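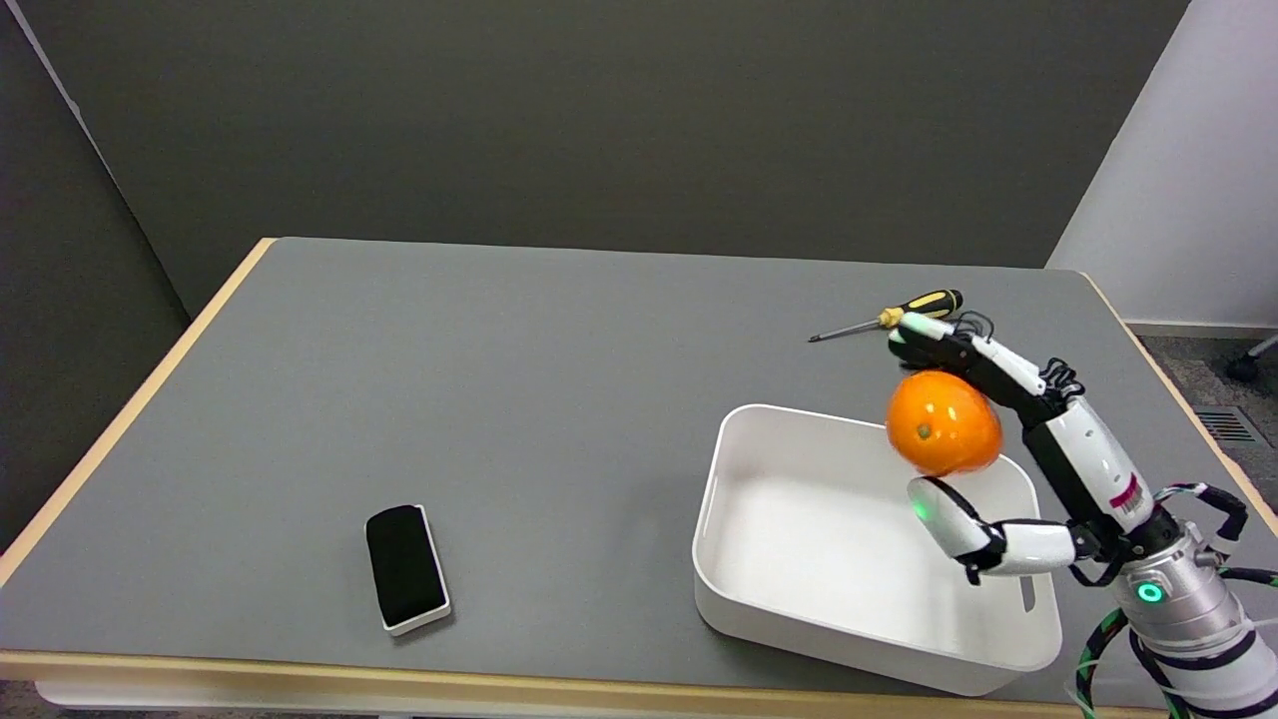
I will defend the small orange against any fruit you care to name. Give me one in April, when the apples have gone woolly and the strawberries are all looks, and I'm as happy as I get before lunch. It comes in its own wrapper! It fits a coat pocket! And you can eat it with a colleague standing there talking to you, which can't be said for a mango.

What I want to argue for, though, is where we keep them. Most people put fruit in a bowl, and the bowl is a mistake. It's round, so everything rolls to the middle and piles up, and the one at the bottom goes soft and blue without a soul noticing until the smell reaches the hallway. I grew up with a beautiful glass bowl that my mother loved, and I must have carried 100 ruined satsumas out of it to the compost.

A tray does the job far better. I mean a deep, plain one with a rim and something to grip, the sort that gets used for post or odd screws. Put your oranges in it one layer deep and you can see every single one. You can slide it along when you need the table. You can tip it up in the sink and rinse it in ten seconds, which I have never once managed with my mother's bowl without holding my breath.

My friend Salamatu Gbeho thinks this is all very unromantic. She has a hand-thrown dish from Dankwa, the pottery shop near the station, and I'll admit it's gorgeous – blue inside, speckled outside, heavy as a paving slab. But she keeps her keys in it now. The fruit moved out last winter, into a tray, and she still won't say I was right.

I'd go further and put the tray on the working table, in among the pens and tools and whatever else lives there. Fruit in the kitchen is fruit you forget about. Fruit at your elbow gets eaten, and the peel makes the whole room smell wonderful for an hour (do wipe your fingers before you touch any paper, I have learnt that one the hard way).

We started doing it at our office on Fenalgate and the biscuit tin has gone quiet. The tray is usually bare by three in the afternoon, and then there's a bit of grumbling until somebody goes down to the greengrocer. I went yesterday. I bought far too many, and I've had four since breakfast.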